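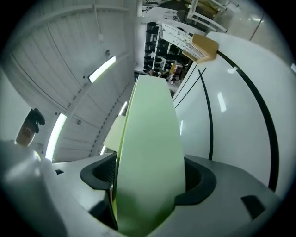 Maj-Britt Solberg wrote in after the January issue to ask when, please, she can stop folding her own towels. She'd read three different articles promising a laundry robot by Christmas, she said, and there was still a full basket on her stairs looking at her.

Well, Maj-Britt, I put your question to the people at Frade, and I'm sorry to say the basket is still yours for a while. But I did have a very nice afternoon finding out why!

Frade has the upstairs workshop in Zomonby, the one with the long strip lights and more shelving than I've ever wanted in my life. What they do all day is pick things up. They walk around with a gripper in one hand, a light gray thing with two black fingers, and they grab stuff with it the way you'd grab a jar off a shelf. The camera on the gripper films every bit of it, and later on a robot arm gets to learn from the films. So the chores come first and the robot comes after, which I hadn't understood at all before I went.

Nadiia Kuzmenko let me have a turn. I was terrible. You think you know how to pick up a flat piece of something that's standing on its edge, and then you have only two fingers and no palm, and it tips, or you squeeze too hard, or you come in crooked and knock over whatever was next to it. I asked Nadiia how many tries it takes before the arm can do one of these jobs by itself. They had 1,570 recordings for clearing a table, she told me, and the arm was getting it right most of the time as long as it was the same table. Move it to another room and things go downhill (I sympathize, I can't find anything in other people's kitchens either).

She showed me the arm doing its best job, putting cups in a rack. It took seven minutes for a rack I'd have filled while the kettle boiled. Still, I have to say I stood there and watched the whole thing with my mouth open. It missed one, backed off, had another go and got it. I nearly clapped.

Cloth is the hard one. A cup is the same shape every time you meet it, and a towel never is. Folke Grønli has spent most of the spring on dish towels, and he can get one folded in half if somebody lays it out flat first — at which point, as my sister would say, you may as well finish the job.

The shop floor is a bit further along. Over at Furero they've had an arm moving boxes from the belt to the pallet since last year, and Gunnel Nordin was pretty cheerful about it. It shifted 895 boxes on its best day and her back has stopped hurting. It can't deal with a box that has a flap open, though, and it can't sweep up, and when the tape runs out it just stops and waits for her. She calls it the trainee.

So my own score, for what it's worth: boxes yes, cups slowly, towels no, and please don't ask about fitted sheets. I'd happily pay for the cup one if it came in a size that fit my kitchen and didn't need a person standing by with a laptop.

If you'd like to try the gripper yourself, Frade is opening the workshop to readers on 17th May, from four o'clock until people go home. Wear flat shoes, the stairs are steep. Vilgot Lindholm has the sign-up list at the Netthorpe desk, and kids are welcome if they can be talked into giving the gripper back.

Maj-Britt, I've put your name down already. Bring a towel, Folke wants some new ones to practice on.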